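From: Skenard list member
To: hivness-neighbors
Date: 4/2/23
Subject: Re: October comedy night – can we lock it in?

> Hi all, the Hivness comedy night went over so well last fall that
> we'd like to do it again this October, but bigger. The Hauksdóttir
> Room at the Skenard holds 200 and we are sure we can fill it. Tickets
> would be $20, with a cash bar and a headliner from out of town.
> The Ferari Trio has said yes to playing between the acts.
> If there are no objections by the end of the week we'll put
> down the deposit.

I have a few objections, or at least questions, and I'd like answers before any check gets written.

Who says it went over so well? I was there. The first half hour was fine and the piano player was very good, but by the second comic people were drifting out to the lobby to talk. The same fellow did the same jokes about parking permits that he did the year before. I laughed at them the first time.

As for filling the room, the message says "we are sure" and gives no reason for it. We have 300 names on this list, and plenty of those are people who moved away and never unsubscribed. Last fall the tickets were $18 and we were still handing them out free at the door. Now they go up, the room gets bigger, and somehow more people come? 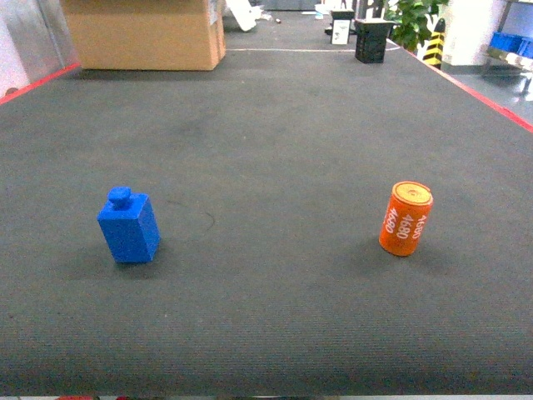 My other worry is the sound in the Hauksdóttir Room. It has a hard floor and a high ceiling, and anyone sitting past the middle hears mush. A dark gray carpeted surface like the one in the picture would do more for a stand-up act than another loudspeaker, but I don't see carpet in the plan, or a sound check, or anyone named to run the board. The Ferari Trio will manage because they're loud. A comic talking at normal volume won't.

Has anyone asked what the out-of-town headliner costs? The message is silent on it. Hotel and train fare too, I assume – or are we putting him on somebody's couch?

I'd be happier with the small room again, two local acts instead of four, and a proper intermission. Put me down as a no on the deposit until there's a budget I can read. If one was already sent out and I missed it, please send it again.

Hivness Neighbors mailing list | Contact the list owner | © 2023 Hivness Neighbors | Back to top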